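Before you start on this section, please have the rail kit unpacked and the panels already standing (Section 2 covers those, and it's worth going back if any of the corner posts still wobble when you lean on them). Pour yourself a coffee, put on some music, and give yourself an unhurried evening. Most of our customers finish the hanging part well before bedtime, and the ones who don't have usually stopped to reorganize a drawer along the way.

## Section 3. Hanging the rail and setting up your storage wall

The Amum storage wall is meant for small rooms: a laundry nook, a mudroom, the end of a hallway where coats and dog leashes tend to pile up. The same rail works in all of them. What changes is how high you put it and what you decide to hang from it, so a little thinking now will save you moving things later.

### 3.1 Choosing a height

1. Stand in front of the wall in the shoes you normally wear in that room.
2. Reach up comfortably, with your elbow still slightly bent, and ask someone to make a light pencil mark at your fingertips.
3. Do the same for everyone who will use the wall every day. If there are children in the house, let them have a turn too.
4. Set the rail at the lowest adult mark. Children can have a second rail farther down (sold separately as the Amum Low Rail, which takes all the same hooks).

**Note:** If long coats will hang here, hold your longest one up on its hanger before you settle on a height. A winter coat needs more room than you'd guess in July.

### 3.2 Fixing the rail

You'll need the hex key from the small parts bag, a level, and a pencil. The bag is stapled inside the lid of the carton, where it is very easy to overlook, so do check there before calling us.

1. Loosen the bracket bolts at both ends until the brackets slide freely. Don't take the bolts all the way out.
2. Lift the rail to your pencil mark and tighten the left bracket until it just holds.
3. Rest the level on top of the rail and bring the right end up or down until the bubble sits in the middle.
4. Tighten the right bracket, then go back and finish the left one.
5. Press down gently in the center with one hand. If the rail slips at either end, give both bolts another quarter turn.

**Caution:** Don't use a power driver on the bracket bolts. The threads are fine and they strip quickly – a hex key and a bit of patience will do the job nicely.

**Caution:** Never hang from the rail or let a child swing on it. It is made for clothing and light household things only.

### 3.3 Adding hooks and baskets

This is the part people enjoy! Start with fewer hooks than you think you want. It's much easier to add one next week than to untangle a crowded rail, and you'll soon learn where your hand goes by itself when you walk in with the groceries.

1. Hang the widest hook first and slide it along until it feels right.
2. Add the narrower hooks and clips, leaving at least a hand's width between them.
3. Hold the basket against a side wall at the spot where you'd naturally drop your mail or gloves, and mark it.
4. Fasten the basket and tug it lightly toward you to be sure it's seated.
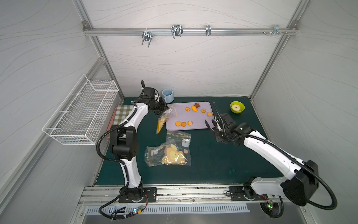

*Fig. 8. Hooks on the back rail, with a wire mesh basket on the left wall.*

Baskets are best for the small things that never stay on a hook: hats, sunglasses, the spare Wuko lint roller, a roll of bags for the dog. Try to give each basket a single purpose. A basket for everything becomes a basket for nothing in a week or so, and we say this from long experience in our own hallways.

If you ordered the Valdebenito finish, please keep the thin protective film on until all your hooks are up. It peels off in one piece if you start at a lower corner and pull slowly.

### 3.4 Looking after the wall

- Wipe the panels with a soft, damp cloth. Plain water is enough for most marks, and a drop of dish soap takes care of the rest.
- Dry the rail after cleaning, especially around the brackets.
- Check the bracket bolts once in the spring and once in the fall.
- Don't hang dripping coats directly over an outlet or a power strip.
- Floor mats can be lifted and shaken outdoors. Let them dry flat before you put them back.

**Note:** Scouring pads and bleach will dull the panels, and we're sorry to say that kind of wear isn't covered.

### 3.5 If something isn't right

**The rail tilts after a few days.** Take everything off, loosen both brackets, and repeat 3.2 from step 2.

**A hook slides when you take a coat down.** Fit one of the clear rubber rings from the parts bag on each side of it.

**A piece is missing.** Write to the Plosen service desk and mention part list 1341, along with the number printed on the end of your carton. Replacement hooks and rings usually fit in an ordinary envelope, so they travel quickly.

Section 4 continues with the shoe shelf and the optional bench.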